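Cell check, two-arm bench, Tejada room
Sheet 1122, checked against the simulated layout. February 6, 2022

**Before power-up**

- [x] Both bases fixed to their mounting points. *Bolt list matches the drawing.*
- [x] Rail frame square to the table. *No change since January.*
- [ ] Stop button within reach from either side. *Not modelled yet. Lodico to add it before the next review.*
- [x] Shelving outside the reach of both arms. *Smallest gap 50 mm at full stretch. Passes, but I would move the shelves back.*

**Motion**

- [x] Speed limit set for both arms.
- [ ] Shared zone over the middle of the table locked to one arm at a time. *Lock dropped out once in 12 runs. Fault 3531 raised.*
- [x] Grippers stay clear of the gantry posts.

**Work area**

- [x] Only listed parts on the table.
- [ ] Start positions marked. *Blocks have no marks. Gekia wants them on the drawing too.*

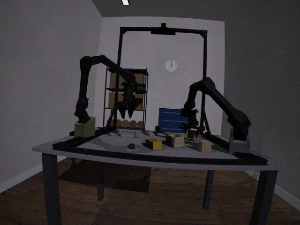
*Right gripper low over the small wooden cube, left gripper over the middle of the table.*

Result: hold. Recheck the three open items before any run on the real bench.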